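Notes for session 3. Please read them before the class and bring the printed copy, because we will write on it. The slides are on Skivatix, but they contain less than this paper.

# Ceasefires: what the text says and what it leaves out

## 1. Three words which are often mixed

In newspapers the words truce, ceasefire and armistice are used as if they had one meaning. In this course we keep them apart, even if the border between them is not always sharp.

A **truce** is usually short and has a limited purpose. The parties stop shooting so that the wounded can be taken away, or so that a holiday can be kept. Often there is nothing on paper. It may be agreed between local commanders, and their governments may learn of it later.

A **ceasefire** is broader. It normally covers a named territory, it has a starting hour, and somebody has the task to say whether it is respected. It can be open-ended or it can have a date on which it expires.

An **armistice** is a military agreement which stops the war in general, but it does not make peace in the legal sense. Some armistices have stayed in force for decades while the peace treaty was never signed.

When you write your essay, choose the word and stay with it. If your source uses another word, put that word in quotation marks the first time.

## 2. What we look for in the text

A ceasefire agreement is often surprisingly short. When I read a new one, I put these questions to it, in this order:

- Who has signed, and in whose name? A political leader may sign for people he does not command.
- From which hour does it apply, and in which time zone?
- What is forbidden? Firing only, or also moving troops, digging and bringing new ammunition?
- Where is the line? Is there a map, and is the map a part of the agreement?
- Who observes, and to whom do the observers report?
- What happens after a breach?

The fourth question causes more trouble than students expect. If the map is drawn at a small scale, the thickness of the pencil line can be as wide as a village. Both sides will then say that the village is on their side of the line, and both will be able to show you the map.

The third question is also a common source of quarrel. A party that repairs its trenches at night does not fire, and it will say that it keeps its word. The other party sees preparation for an attack. Without a sentence about engineering works, the observers can only write down what they saw.

## 3. The Feyisa case

We use the Feyisa valley ceasefire as our main case through the whole term. The text has two pages and one annex. It was negotiated in a hurry, with both delegations in separate rooms and the mediators walking between them. You will find the English version in your reader. It is a working translation, so please do not build an argument on one comma.

In the first months the observers recorded 558 incidents. It would be easy to say that the ceasefire had failed. When we read the reports one by one, the view is different. Nearly half of them concern the same stretch of road, where both armies had a right to bring food to their positions and the annex did not say who should go first. Very few concern the rest of the line. The number alone therefore tells us little, and I ask you not to quote it without the explanation.

Please notice also the language of the reports. The observers write "shots were heard" when they did not see who fired, and "shots were fired from" only when they did. In the press summary this difference disappears. For the seminar, compare report and summary for at least two incidents and mark every place where a verb has changed.

## 4. Mediators and time

A mediator has little power over the parties, but she often has some power over the calendar. She can propose that the talks continue through the night, or that they stop before a subject which is too hot. In June the Feyisa delegations met only in the mornings. The afternoons were kept free for telephone calls to the capitals — this was written into the rules of the talks.

There is a disagreement in the literature about deadlines. One group of authors holds that a firm deadline forces the parties to show their real position. Another group answers that it produces vague sentences, which everybody can sign and which later are read in two ways. My own opinion is nearer to the second group, but in the class you are free to defend the first, and a good defence will receive a good mark.

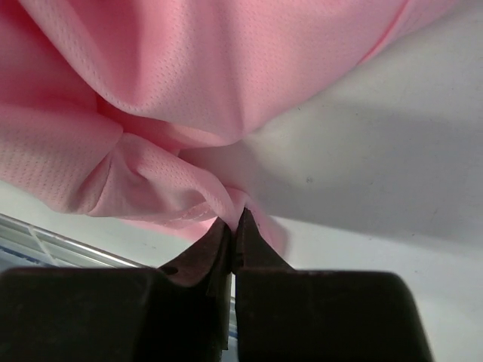
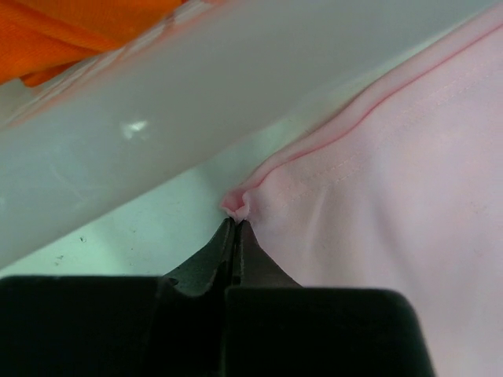
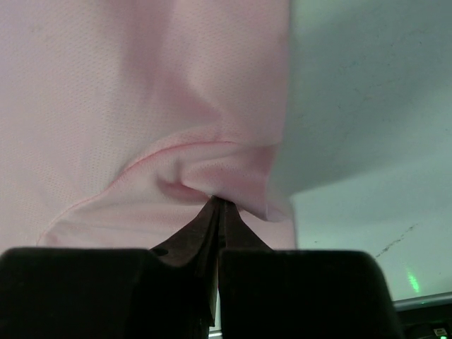 Vague sentences are not always a mistake of the drafter. Sometimes the parties know very well that a point is open, and they leave it open because closing it would stop the signature. Diplomats call this constructive ambiguity. The pink fabric in the first picture is full of tiny holes, regularly spaced, and still it hangs as one large piece; many agreements are made in a similar manner, with small openings which the drafters have put there on purpose. The Feyisa annex has an opening of another sort, one large gap at the supply road, and it seems that it was simply forgotten. In your reading, try to decide for each unclear sentence which of the two sorts it is, and what evidence you have. The minutes of the last night are helpful for this, although they are not complete.

## 5. For the next session

Read the annex again, together with the observers' instructions. The longer handbook can be used only in the Prollton reading room and cannot be borrowed, so go there early in the week if you can. Students who live on the Fuvthorpe side may ask me for a scan of the chapter on verification.

Prepare a short text, one page at most, in which you rewrite the paragraph on the supply road. Write it so that both delegations could accept it. Under your version, state in a few lines which party would object more, and to which word.

Upload the page to Skivatix by 18:00 on the evening before the class. Late texts will be read, but I cannot promise written comments on them.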